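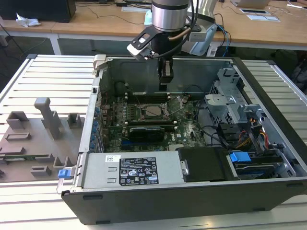 Can a Machine Do the Fiddly Jobs Yet?

Welcome back to the gallery, and thank you to everyone who wrote in after the laundry page (I had no idea so many of you felt so strongly about fitted sheets). This time we've left the house altogether and gone out to the shop floor, to have a look at the sort of job that fills the back benches of repair shops all over the country - taking old desktop computers apart and putting the good ones back together.

It's a subject close to my heart. I spent the better part of two years at Mottram, a small refurbishing shop with more towers than shelves, and on a busy day we'd have 40 of them stacked along the wall waiting for someone to open them up. People imagine it's clever work. Some of it is, but most of it is the same handful of movements over and over: side panel off, cables out of the way, memory out, drive out, blow the dust off, and on to the next one. You'd think that would be exactly what a robot is for, and I thought so too, for a good long while.

The trouble is that a computer case is a terribly crowded little place. There are wires wherever you'd like to put your fingers, and every maker has its own ideas about clips and latches. The tower at the top of the page is a Dell, with the processor socket empty and its retention frame standing open, and if you've ever bent a pin in one of those you'll know why I winced a bit on behalf of anything with metal in its wrist. A car door on an assembly line is always the same car door. A second-hand computer has usually had three owners and one of them has lost a screw.

Memory slots

A stick of memory is the job I'd hand over first if I could. It goes in one way round, it has a little notch to tell you so, and it wants a firm, even push until the latches at the ends come up. A person learns that push in an afternoon. For a machine it's a much longer story, as it has to find the slot, line up square to it and judge how hard is hard enough, all in a gap barely wider than the fingers doing the work.
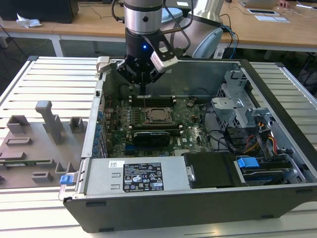

Fingers just above the memory slots, with the empty socket below them.

Drives and power supplies

These are friendlier, to my mind. Plenty of the newer business towers have coloured plastic tabs on the parts you're meant to pull, and the blue ones on this case are easy to spot, even for eyes like mine. If I were writing a shopping list of chores for a robot, anything with a bright handle would go near the top and anything with a ribbon cable would go at the very bottom.

So, are we there yet?

I'd say partway. My old workmates could strip a tower in the time it took the kettle to boil, and I haven't yet met the machine that would make them nervous. Where I do see a place for one is the long, dull run - 700 office machines of the same model, all wanting the same part changed, which is the kind of order that used to make us all groan. A slow helper that never gets a sore neck would be very welcome then, even if somebody still has to tidy the cables first.

If you work in repair or recycling and have a favourite (or least favourite) job you'd happily give away, please do send it in. The next gallery goes back indoors to the kitchen, where we'll be looking at dishwashers, and at the great Skesstead argument over which way the forks should point.

Page updated 04/12/2022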